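Über uns

Stekport prüft, was Maschinen im Haushalt und in der Werkstatt wirklich können. Wir verkaufen keine Roboter — wir lesen die Prospekte und stellen dann die Aufgabe auf den Tisch. Zurzeit ist das Aufräumen an der Werkbank, mit weißer Schale und herumliegendem Werkzeug.

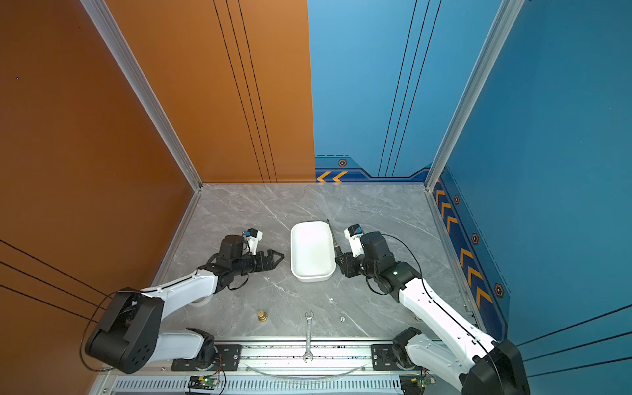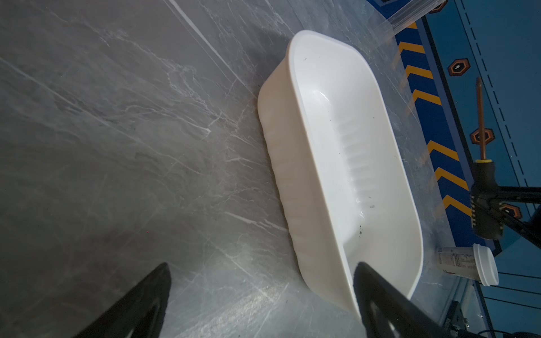 Was wir bisher wissen

Seit Februar haben wir 233 Durchläufe protokolliert, davon 136 ohne Eingriff von Hand. Für einen Betrieb reicht das nicht. Ein Lehrling räumt dieselbe Bank nebenbei auf.

Für wen wir arbeiten

Auftraggeber sind kleine Werkstätten und Händler wie Hoxha und Vustico. Unsere Berichte fallen selten so aus, wie der Hersteller es gern hätte.

Stand: Mai 2019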